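Clorkthorpe, August 30, 2020

Omow Opens Pre-Orders for Its New Huttunen Line of Wrap Dresses and Evening Separates

Omow, the family-run women's clothing label, is very happy to announce that its new Huttunen line is open for pre-order today, after a long spring and summer of cutting, sewing, trying on and (we admit it) starting over more than once. The line brings together 15 styles for weddings, dinners, church and all those evenings when you want to feel a little dressed up and still be able to sit down comfortably.

"My mother always said a good dress should let you dance and let you eat," said Tapio Honkanen, founder of Omow. "We kept coming back to that. I am so pleased with how these turned out, and I can hardly wait to see them out in the world."

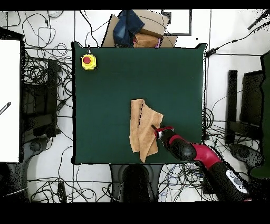 Fit and Sizing

The patterns were drafted fresh for this line, and 264 women in and near Clorkthorpe were kind enough to come in for fittings or send us their measurements and comments. Their notes led to deeper side pockets, a longer waist tie and a sleeve that doesn't pull when you reach for the top shelf.

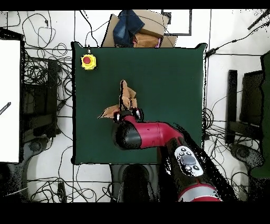 A tan cloth in the gripper over the green mat.

Fabric and Care

Most of the dresses are cut from Oltano, our own soft, midweight crepe, which comes in plum, moss, navy and a warm brick red. It can be machine washed on a gentle cycle and hung up to dry, and a cool iron takes care of the rest. 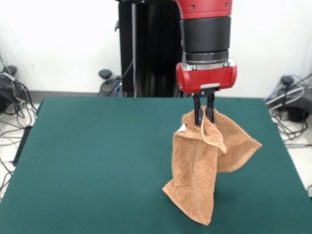 Weight and drape took up most of May for head pattern maker Jarmo Kiiskinen, who went through nearly 300 swatches before settling on the final crepe. A terry-cloth towel pinched near one corner, like the tan-brown one held over the green felt, hangs quite differently from a crepe skirt, and Jarmo will happily talk about that sort of thing all afternoon if you let him. The skirts are cut on the bias so they move softly at the hem.

Pre-orders can be placed at the Omow shop in Clorkthorpe or by phone during shop hours. The first run is limited to 351 pieces, and alterations to hem length are free of charge on every dress in the line.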